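I've been wanting to write about the Odelance arm kit since April, and I kept putting it off because every time I sat down to do it I ended up playing with the thing instead. So, a pot of tea, the cat shut out of the study, and let's get it down.

For anyone new here: Odelance is a small outfit that sells a desktop robot arm in parts, with a pair of viewing cameras for the stand and a little one for the wrist. You build it, you clamp it to something solid, and then you teach it jobs by guiding it through them yourself. Floronar is the software that goes with it. You can buy the arm without Floronar if you already have your own way of doing things, but I didn't, and I'm glad I got both.

Putting it together took me three evenings. The booklet is good on the motors and rather thin on the cabling, and I had the elbow on back to front for most of the second evening (my own fault, there's a drawing). If you've ever built flat-pack furniture with a friend shouting encouragement from the sofa you'll be fine. Label your cables before you close anything up! I can't say that strongly enough. I had to open the shoulder again to work out which one went where, and the screws in there are tiny and love to roll under radiators.

Then comes the fun part, which is deciding what to teach it. The kit comes with a few starter jobs, stacking cups and that sort of thing, and they're fine for an hour or so. I wanted something I really dislike doing. Anyone who lives with a cat will have guessed already. Malou Mogensen, who I used to share a flat with and who bought her kit a month before me, told me litter was a terrible choice for a first proper job: it's gritty, it shifts about, it never looks the same twice. She was right about all of that and I still think it was the best thing I could have picked, because you learn so much from a job that fights back a bit.

The set-up is simple enough. Tray of grey litter, a scoop with pink on the handle, and a lidded bin beside the tray for whatever comes out.

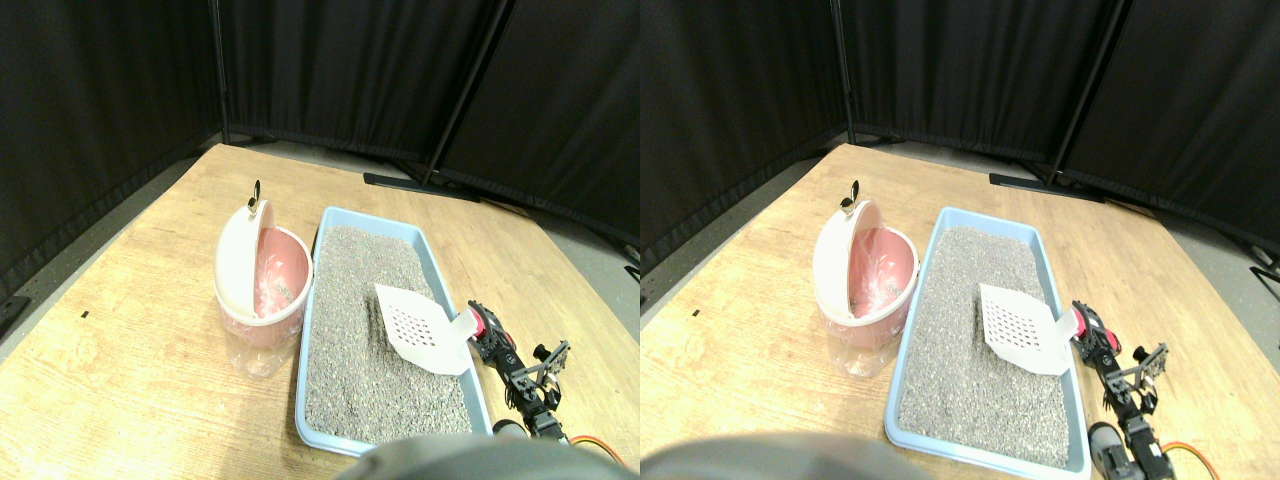
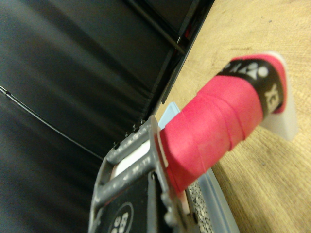

What I love is how quickly the guiding starts to feel natural. The first few goes are horribly stiff and you find yourself holding your breath. By the ninth or tenth you've stopped thinking about the joints at all and you're just scooping, the way you would with your own hand, only a bit slower and with a lot more concentration. Floronar lets you throw away a bad run with one key, and I used that key plenty. My early ones had me digging far too steeply and flicking litter over the side of the tray. Once I came in at a flatter angle and let the scoop slide along, everything calmed down.

Grip matters more than I expected, too. A plain plastic handle is slippery stuff for a robot, and if the scoop twists even slightly you lose whatever you were carrying. Tape on the handle makes a huge difference, and I'd do that before fiddling with any of the settings. Malou uses a thick foam sleeve on hers, sold by Omerović for garden tools, and swears by it. I found it a bit squashy when I tried it at her place but it does hold.

The wrist camera deserves a mention of its own. It's the part I nearly left out to save money, and now I'd put it ahead of almost everything else in the box. From the stand you can see where the arm is going; from the wrist you can see how the handle is sitting, and that's usually where the trouble starts. It does pick up dust, so keep a soft cloth handy.

Now the grumbles, and I do have some. The clamp that comes with the kit is too shallow for a thick table. I swapped mine for one from Bestska and haven't looked back, but at this price I'd have liked a decent one in the box. The arm is also louder than the website suggests, a sort of thin whine when it's holding something out at full stretch, and I wouldn't want it running in the room where I sleep. Floronar crashed on me 3 times in the first week, always while saving, though it has behaved itself since the last update. And the help pages are written for people who already know the answer.

Against that, the people at Odelance reply to emails, properly, with drawings. I asked a fairly daft question about the wrist joint and got a full page back the next morning.

Would I tell you to buy one? If you want a machine that does your chores from the minute you open the box, no, save your money and buy a self-cleaning tray. If you like the idea of teaching something bit by bit, and you don't mind litter in your slippers for a while, I think you'd have a wonderful time with it. I certainly am. Next on my list is getting it to tip the scoop out more gently over the bin, and after that I'd like to try it with a smaller scoop that Malou has promised to post me. If you've got the same kit and have found a neat way to keep grit out of the lower joints, please leave a comment, I'm all ears!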